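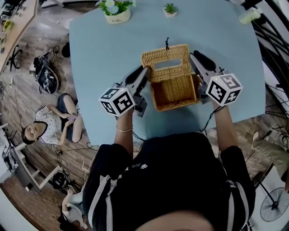
A woven wicker tissue box with its lid open.

I've been to 8 open house weekends now, and I still come home every time with a list of things I should have brought. Grombridge was last August and I walked so far that my good sandals gave up before lunch! So before you go running off to the next one, have a look through my tips (most of them start in the kitchen the night before).

Freeze a bottle of water on its side, only half full, then top it up from the faucet in the morning. It stays cold for hours and doesn't leak on the map. The map, by the way, I now copy onto baking parchment with a soft pencil, only the streets I need, and fold it into my pocket. The printed one from Skastivton had 86 buildings on it and opened out to the size of a tablecloth.

Sandwiches: butter right up to the edges, tomato in its own little tub. A soggy sandwich on the steps of a gorgeous old bank is still a soggy sandwich. My friend Lăcrămioara Avram swears by cold potato omelet cut in squares, and she's right, it travels beautifully.

Old houses often ask you to take your shoes off or pull covers over them. Wear socks you'd be happy to show strangers and slip-ons if you can bear them. I keep two old shower caps in my bag for places that run out of covers, though do go slowly on polished stairs.

Sign up early for anything with a tower. I missed the Isura water tower twice, and the second time I was only a day late. Put the opening date on the fridge.

When you get home, stuff your shoes with newspaper overnight and brush off the dust once they're dry. Plaster dust on dark pants comes off with a dry sponge (don't wet it, you'll make paste and be sorry). I also tip all my leaflets and ticket stubs into a shoebox right away and write the town on the lid. My Fernandes box is so full it needs a rubber band, and I still can't find the leaflet with the tiled staircase in it.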